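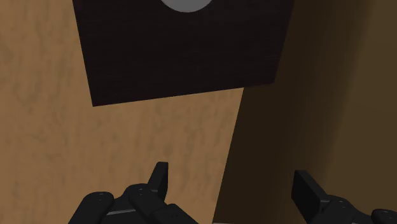 En el taller de Trotholm, la pinza pasó a ocuparse de recoger las piezas pequeñas en julio, y desde entonces el trabajo de las personas consiste sobre todo en preparar la zona. El primer consejo es vigilar los bordes. Donde una superficie clara con veta de madera termina en línea recta junto a otra marrón y en sombra, conviene revisar el contraste antes de empezar. También hay que dejar sitio para los dedos abiertos, que ocupan bastante más que cerrados.

## Antes de cada turno

- Retirar lo que no vaya a recogerse.
- Limpiar las yemas de los dedos con un paño seco.
- Anotar en la hoja Grinier los objetos nuevos. La lista va por 382.
- Separar lo muy pequeño de lo blando. 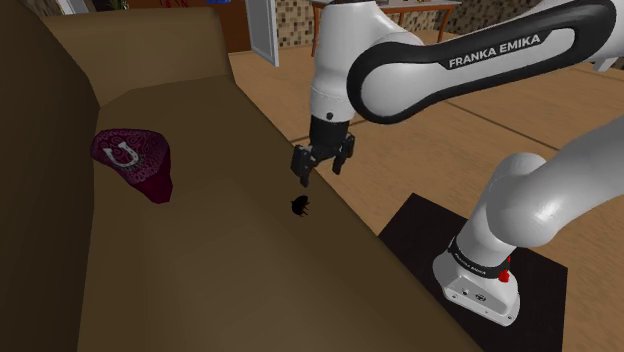
*Gorra tipo bandana y pieza negra pequeña en el asiento del sofá, con la pinza encima.*

Las telas se pliegan al agarrarlas y piden un agarre más ancho. Las piezas diminutas se prueban primero a velocidad baja.

## Reparto de tareas

Harsh Prajapati, encargado del turno, pasó de clasificar a mano a revisar incidencias. Dedica 28 minutos a la comprobación inicial y apunta los fallos por tipo de objeto. Las pausas se mantienen igual. Quien cubra su puesto necesita 11 horas de formación, que se hacen dentro de la jornada.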